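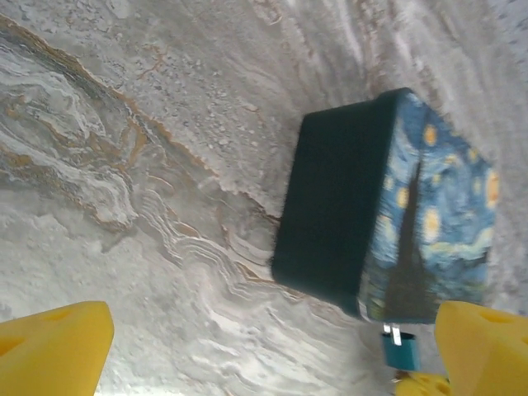

Fig. 4. Marble-patterned surface with tan and gray veining.

4. Washing and sorting your sediment

Now for the fun part! The Clorkier kit lets you pull real microfossils out of ancient seafloor clay, and the Bididport sample is packed with them.

1. Break the clay into pea-sized lumps and drop them in the beaker.
2. Add 350 ml of warm water and leave it for 20 minutes. Swirl now and then.
3. Pour the mud slowly through the Craddock sieve under a gentle tap until the water runs clear.
4. Tip the grains onto filter paper and let them dry overnight.
5. Sprinkle a pinch on the picking tray and look for tiny coiled shells (foraminifera – they're gorgeous!).

Note: Beca Rowlands picked 123 shells from a single pinch of Clullow clay, so start small.

Caution: Never rinse clay down the sink. Let it settle in a bucket and put the mud in the trash.

Caution: Wear a dust mask when handling dry grains.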